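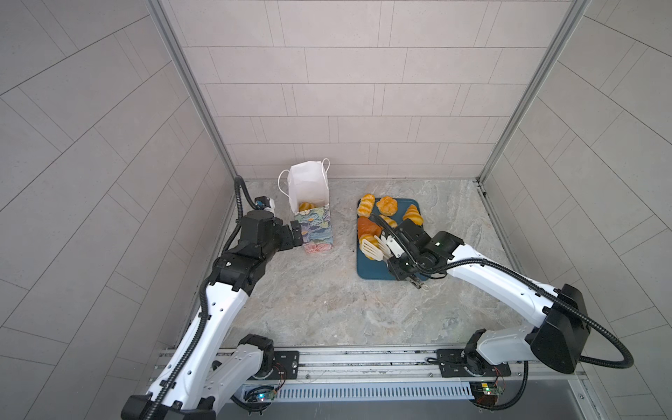 Floral gift box, white paper bag and the blue tray with the pastries.

3 min read

I have been through a lot of gift packaging, and most of it ends up squashed in a closet by January. The Tutik gift set is the first one I've wanted to keep out on the shelf! It's a rectangular box with big painted petals all over it (pink, lavender, teal, yellow, a pale green) and I love how thick the paint strokes look in the print.

I bought mine along with a stack of plain white paper bags from Lerkitz, the kind with twisted-cord handles. They go together really well. The bag is quiet, the box does the shouting, and you can hand over bread in one and something sweeter in the other. The handles stand up in loops so they're easy to grab, and I've carried one home from the farmers market full of rolls with no trouble.

The teal-blue tray is from Pevance and it has earned its spot too. Rounded corners, a nice deep color that makes anything golden look better. Six pastries make a proper heap on it, so if you bake big croissants expect one to hang over the rim. I'd buy the next size up for a party.

Small complaints: the box lid is a snug fit and takes two hands, and the bags crease if you fold them flat more than once or twice. Neither would stop me from ordering again. I already have, in fact, for my sister's open house on Tuesday.

Recent reviews
Zürcher bread knife, one year in
Three cake stands for small kitchens
Lerkitz tissue paper and ribbon
Lunch boxes that really close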